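4.3 Setting up the simulated kitchen cell

Perform this procedure after installing the Flulby controller and before the first task run. It applies to the mobile base with one arm. Allow 40 minutes.

1. Start the simulator and load the Seltstead kitchen. Wait until the status line reads READY.

2. Open Base > Keep-out Zones. Draw a zone along the full open side of the staircase, between the granite wall and the island.

CAUTION: The top of the stairs is level with the tiled floor. The planner treats any floor without a zone as drivable. A base that rolls onto the treads ends the run and must be respawned by hand.

3. Set the zone margin to 158 mm. Smaller values are accepted but leave no allowance for wheel slip.

4. Open Arm > Collision Objects and confirm that the island, the back counter and the microwave are listed. Add any that are missing.

5. Set the loose items on the island (bread, bottles, flat oval item) to Dynamic. Leave the microwave set to Fixed.

NOTE: Two bottles stand close to the microwave. If the grasp test reports contact with the wrong object, reduce the approach speed before changing the grasp width.

6. Park the arm in the Stow position and capture a view from the head camera. The arm and gripper must be completely out of view. If any part of either one shows, repeat the Stow calibration in 4.2.

7. Compare your view with the reference view at the end of this section. The stairwell, the island and the back counter must all be visible.

8. Save the cell under a new name. Do not overwrite the Seltstead default.

After a simulator update, repeat steps 2 through 4. Updates clear the zone list.

Section maintained by Nathalie Wong. Last revised 10 October 2023. 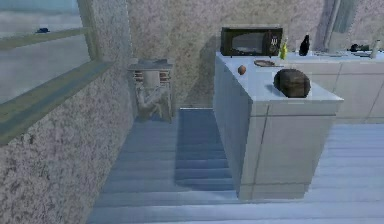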